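9월 17일

아침에 실험실 문을 여니 파르비즈 아크바리 씨가 먼저 와 있었다. 어제 저장한 기록을 돌려보는 중이었다. 중간에 손목 각도가 튀는 구간이 있어서 그 부분은 버리기로 했다. 아깝지만 그대로 두면 나중에 누가 또 같은 문제로 시간을 쓸 것 같았다.

오늘은 하루 종일 시연 기록을 했다. 금속 통 바닥에 흩어진 막대 블록을 하나씩 집어 올리는 동작을 사람이 원격으로 보여 주는 일이다. 목표는 40회였다. 오전에는 내가 조종하고 나자닌 카리미 씨가 기록을 맡았다. 내가 조종하면 속도가 느리다는 말을 또 들었다. 벽 가까이 내려갈 때 자꾸 멈칫거리는 버릇이 있다. 로봇이 그 멈칫거림까지 배운다고 하니 고쳐야 한다.

서로 떨어져 누운 블록은 어렵지 않다. 위에서 곧장 내려가 집고 올리면 끝이다. 문제는 겹친 블록이다. 위에 얹힌 것부터 집어야 하는데, 손가락을 조금만 깊게 넣어도 밑의 것이 밀려서 전체가 돌아가 버린다. 화면으로만 보면 높이가 잘 안 잡힌다. 나는 통 바닥에 비치는 그림자를 보고 높이를 짐작하는데, 나자닌 씨는 그걸 안 보고 손잡이에 오는 느낌으로 한다고 했다. 한번 따라 해 봤지만 나한테는 맞지 않았다.

오전에 실패한 것은 5회다. 세 번은 집었다가 놓쳤고 두 번은 벽에 너무 붙어서 내가 멈췄다. 실패도 지우지 않고 따로 표시해서 남겼다.
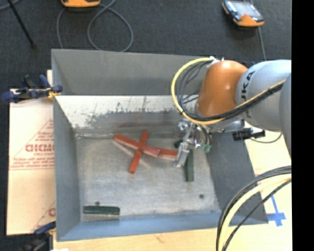
점심은 늦게 먹었다. 식당에 사람이 없어서 조용했고 국이 짰다. 돌아오는 길에 마놀리스 사란티스 씨를 만나서 바닥 경사 얘기를 했다. 그쪽 팀은 평평한 상자로만 하는데, 우리처럼 옆면이 기울어진 통을 쓰면 블록이 가운데로 미끄러져 모이지 않느냐고 물었다. 모일 때도 있고 안 모일 때도 있다고 대답했다. 비스듬히 걸쳐 서는 경우도 있어서 그게 제일 귀찮다고도 했다.

오후에는 팔을 직접 손으로 잡고 움직이는 방식도 해 봤다. 조종기로 할 때보다 접근 각도는 잘 나온다. 대신 팔이 무겁게 느껴져서 오래는 못 한다. 열 번쯤 넘어가니 어깨가 뻐근했고, 손목 관절을 돌릴 때 케이블이 당기지 않는지도 계속 신경을 써야 했다. 파르비즈 씨는 두 방식을 섞자고 한다. 접근은 손으로 가르치고 집는 순간은 조종기로 하자는 것이다. 나는 기록 형식이 달라지는 게 걱정이라고 했다. 결론은 안 났다. 내일 오미드 파라하니 씨가 오면 다시 얘기하기로 했다.

저녁 전에 목표를 채웠다. 마지막 세 번은 나자닌 씨가 했다. 이걸로 지금까지 쌓인 시연이 286회가 되었다. 6월에 시작할 때 생각한 것보다는 적다. 그때는 여름 안에 끝날 줄 알았다.

파일을 옮기는 데 시간이 오래 걸려서 그동안 표시를 정리했다. 겹친 블록, 벽 근처, 손가락에 가려서 안 보이는 경우, 이렇게 나눠 적었다. 분류가 애매한 것이 꽤 있어서 물음표를 붙여 두었다. 파르비즈 씨는 물음표가 너무 많다고 했다.

집에 와서 샤워하고 어깨에 파스를 붙였다. 내일은 오전에 기록을 점검하고, 오후에는 벽에 붙은 블록만 따로 모아서 한다. 조종은 나자닌 씨가 먼저 하고 나는 뒤에 한다. 충전기를 실험실에 두고 왔다.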